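Home | Projects | Reports | Contact

Last updated: 7/23/21

Filed under: Grant Updates, Equipment

Equipment spending to date

Dear Steinar,

Thank you again for being so patient with us over the spring (I know the quotes came in late!). Of the 3,000 set aside for bench equipment, we have now committed 1,620, mostly on the hand and on spare finger parts from Bevness, who were a pleasure to deal with. The button boxes came through Zarum in June for 539, a little more than we'd planned, but they are good solid things and I'd buy them again. Cups, toy bricks and hardware came to almost 166. Work at the table is mainly grasping at the moment, with the ribbed cups on the cushion and the brick board kept alongside. 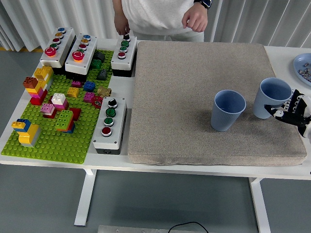 Still to buy

A second hand is the big question, and I'd like to wait for the Yáñez quote before we promise anything to anyone. I'll send it on as soon as it arrives.

Warmly,
Gebremedhin Seyoum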